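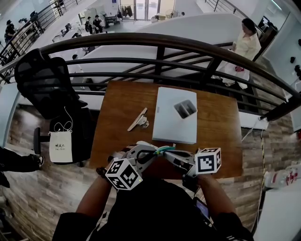 The Hellwig Rornholm is a two-person, four-season-ish tent sold mainly to people walking long distances in open, windy country. I bought mine last winter for $601 and carried it over 284 miles of moorland and coast path in May and June, sleeping in it for 20 nights. I had read plenty of reviews before I paid, and most of them were written by people who had put the tent up once in a yard. That gets you about as far as looking at a white box lying on a wooden desk, the way most gear looks on the day it arrives. So I waited until I was home before writing anything.

I walked the first half with Wiebke Engelhardt and the second half alone, which means I can comment on the tent with one person in it and with two.

Weight and packing

The maker gives a weight of 1636 grams with everything included. My kitchen scale agreed to within a few grams, which has not been my experience with other brands. Pegs, guylines, both poles and the stuff sack are all in that number. The repair sleeve is too.

The stuff sack is longer than it needs to be. Packed the way the leaflet tells you to, the tent makes a sausage that sits crosswise in a small pack and pushes against your back. After a few days I left the sack at the bottom of my pack, stuffed the fly in loose, and carried the poles in a side pocket. The inner went in a bread bag. I would do it that way from the start next time.

Pitching

You pitch the fly first and the inner hangs inside it. In rain this is the main reason to buy the tent. You can get the fly up, drag your pack under it and clip in the inner while sitting down. By the second week I could do the whole thing without thinking about it.

The poles are color-coded, gray for the front and red for the back. The sleeves they go into are coded with a stitched tab that is hard to see at dusk. I mixed them up twice. If you put the long pole in the back sleeve it will almost fit, and you can bend it a fair way before you understand what you have done. I put a knot of bright cord on the front sleeve and had no trouble after that.

The ten pegs supplied are good in turf and poor in sand. On the coast section I buried them sideways and piled stones on top. If your route has beaches, take four wide pegs and leave four of these at home.

Wind and rain

We had one bad night, on the ridge above Cetden. The wind came up at 2 a.m. and stayed until it was light. The back end of the tent is low and takes wind well. The front is taller, and the door panel flaps unless you get the tension right, so I was outside in my long underwear moving a peg. With the peg moved, the noise dropped enough for Wiebke to sleep. I didn't, but I rarely do in wind.

Nothing was bent or torn in the morning. The line adjusters held all night. These are small plastic ones and I had expected them to slip — they did not, on that night or any other.

Rain was steady for most of the first week. The floor stayed dry except for one corner by the door where I think water ran down a guyline and along the seam. I sealed it with the tube from the repair sleeve and it did not come back. For a tent at this price the seam should have been done properly at the factory.

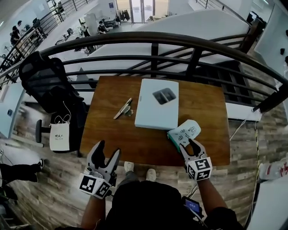

Living in it

With two people it is tight. Two regular-width mats fit side by side with no gap, and if one of you has a wide mat you will be sleeping on each other's edges. I am 5 foot 10 and could lie flat without touching either end. Wiebke is taller and had her feet against the inner by morning, which made the bottom of her sleeping bag damp.

With one person it is very comfortable. I could sit up straight at the front, cook in the porch with the door rolled back, and spread maps out on the spare half of the floor.

There are two pockets, both on the same side. Whoever sleeps on the other side has nowhere for a headlamp. I don't understand this choice, and the older version, the Helier, had one each side according to Leonor Azevedo, who has owned hers for years and offered to swap.

The inner door zips in one long curve and runs smoothly. The fly door zip is stiffer and caught the storm flap most mornings. You learn to hold the flap away with your other hand.

Condensation

Every single-porch tent I have used gets wet inside, and the Rornholm is average. There are two vents, high up at each end, and the rear one can be opened from inside, which I liked. On still nights near water the inside of the fly was soaked by dawn anyway. With one person and both vents open it was much better than with two and one vent shut. 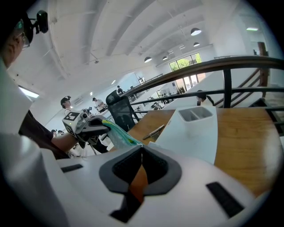 Wiping down the fly before packing makes more difference to your day than any vent does, as a wet fly adds weight you will notice by lunch. I do the inside first, top to bottom, then shake the outside. The small sponge that comes with the tent is useless for this and fell apart in the first week. Take a real cloth. Something light in a color you can spot in long grass is best, like the light-green and turquoise one hanging there by the desk, and it doesn't matter how crumpled it gets. Wring it out, tie it to the back of your pack, and it will be ready again by evening if there is any breeze at all.

Repairs and service

I wrote to Hellwig about the leaking corner and the zip. A reply came after nine days from Zahira Chin in their workshop. She offered to reseal the whole floor for free if I paid postage one way, and to look at the zip at the same time. I have not sent it yet. I want one more trip out of it before the fall.

Spare pole sections can be ordered singly. Several brands make you buy a full pole, so I count this in their favor.

Who should buy it

If you mostly walk alone in exposed places and want room to spread out, this is a good tent and I would pay for it again. If there are always two of you, look for something wider, even if it costs you some weight. For campgrounds and summer weekends it is more tent than you need.

What I liked: the fly-first pitch, the low rear end, the adjusters, the honest weight.

What I didn't: the unsealed corner, the pockets, the fly zip, the stuff sack.

Used for 20 nights, bought with my own money.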